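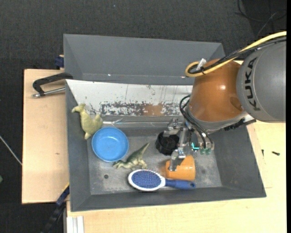
How to run a Burkach pass for bin grasping
Updated 5 Sep 2025

Quick writeup because people keep asking in chat. Burkach is our self-labeling routine: arm picks, lifts, checks, writes its own success label, drops the object back in the bin. No hand annotation. You want this if you're training a grasp scorer and don't have the patience to click boxes.

What you need
Arm with a two-finger gripper, one fixed camera over the bin, the burkach scripts, a bag of mixed objects. Toys, cups, a hairbrush, whatever. Mix of shapes matters more than how many.

Step 1. Clamp the bin
Clamp it to the boards at the corners. Tight. A bin that creeps during a run ruins the calibration and you won't see it until training.

Step 2. Calibrate
Run calib_bin, touch the gripper to the floor of the bin at each corner when it asks. Error over 2 mm – redo it. Don't skip this after lunch just because it was fine in the morning.

Step 3. Load objects
Tip them in, don't arrange them. Things on their sides and up against the walls are good, the policy has to learn walls. Keep the set fixed for one block.

Step 4. Check the hoses and cables
Jog the wrist through its full range by hand first. Slack should follow the arm without hooking the bin wall. Re-tie if it pulls.

Step 5. Collect
Start with random grasps, one block is 148 attempts. Then train the scorer (train_jirard, defaults are fine) and collect the next block with the scorer choosing. Swap objects between blocks. Repeat.

Step 6. Read the labels
Success = fingers not fully closed after the lift AND the bin view changed. Need both. Finger width alone misses thin handles, Ifeanyi Ogunleye found that one the hard way in December. Image change alone counts a nudge as a pick.

What we got
Scorer cut failed picks by up to 35 percent against random on objects it had seen. New objects, smaller gain and noisy, dont quote it. Bowls still bad. It goes for the middle of the bowl instead of the rim.

If it breaks
Arm stops near a wall – wall margin too small, raise it in the config.
Labels all "success" – finger width isn't zeroed, close the gripper on nothing and rerun zero_width.
Grasps off to one side – bin moved, go back to Step 1 and then recalibrate.
Scorer picks teh same spot over and over – exploration is set to zero, put it back to default.

Logs go in the Siqueira folder, one subfolder per block. Config questions to Lucimara Paiva.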